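How to wash work gloves without wrecking them

Quick one. The last glove page got 3,543 views and most of the mail was about washing, so washing it is.

This is for fabric and knit gloves, or the coated kind with a knit back. Leather is a different page. Anything with a heating wire, go read the tag.

What you need

Sink or a bucket
Dish soap, the plain kind
Old toothbrush
2 towels you don't care about
A rack or a chair back

Before water

Take them outside and slap them together. Hard. More comes out than you'd think, and you don't want it going down the drain. Turn the cuffs out, shake again. Check the fingertips for splinters and metal bits, I've found both with my thumb.

Look at the tag if there still is one. Mine are usually gone by June.

Any open seam gets a stitch or two now, before it goes near the sink. A small hole comes out of the wash a big hole. Doesn't have to be pretty.

Washing

Lukewarm water, not hot. Squirt of soap. Put the gloves ON and wash your hands like you normally would, palm on palm, then between the fingers. Easiest way by far. Keep going til the water goes gray, dump it, fill again.

Now the toothbrush. Palms first, short strokes, then the finger sides. Take them off and turn them inside out if they'll go. Some coated ones won't and you'll tear the lining trying, so leave those and just squish soapy water through from the cuff.

Ribbing is where the dirt sits. Dark fabric hides it, pale gray doesn't. Brush along the ribs, never across, and go easy, a stiff brush will fuzz up a knit in no time. Same for any woven strap or stripe, go with the weave. If there's hook and loop on the cuff, close it first or it grabs everything.

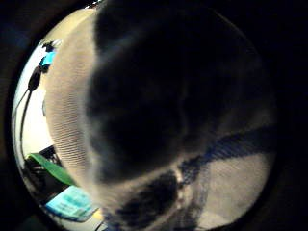
Razia Ansari wrote in to say she skips the toothbrush on ribbed parts completely. She works a little soap in with her thumb, lets it sit while she does the other glove, then rinses from the fingertips down so the dirt gets pushed out of the cuff. Says the brush stretched out a pair of hers and they never gripped the wrist again. Fair enough. I tried it her way on two pairs and it's slower but the knit looked better after. Use the brush if they're filthy, thumb if they're not.

Rinsing

Cold water, fingers up, fill each glove like a water balloon and tip it out. Do that 5 times, or until no more bubbles. Soap left inside goes stiff and it itches.

Do not wring. Lay them flat on one towel, other towel on top, roll the whole thing up and lean on it. Unroll, flip, lean on it again.

Drying

Over the rack, cuffs down at first so the water runs out, then flip them after an hour. Room with a bit of air moving. No radiator, no dryer, no dashboard of the truck. Coatings crack and knit shrinks. Thick ones take overnight, sometimes longer in the finger ends. Stick a finger in and feel before you put them away damp, becuase that smell does not come back out.

When they're nearly dry put them on and make a fist a few times. Pull the ribbing back into shape with your other hand, lengthwise.

Can I use the machine?

If the tag says so. Cold, gentle, mesh bag, no softener. Still air dry.

How often?

When they go stiff or start leaving marks on things. I do mine every couple weeks in busy months, hardly at all in winter.

Still smell?

Splash of white vinegar in the first rinse, then rinse again with plain water. Never with bleach, don't mix those two.

Oil or grease?

Dish soap straight on the spot, dry, leave it 20 minutes, then wash as above. If they got soaked in fuel or solvent don't wash them at all, ask your local waste site what they take.

Leather page next, when I get to it.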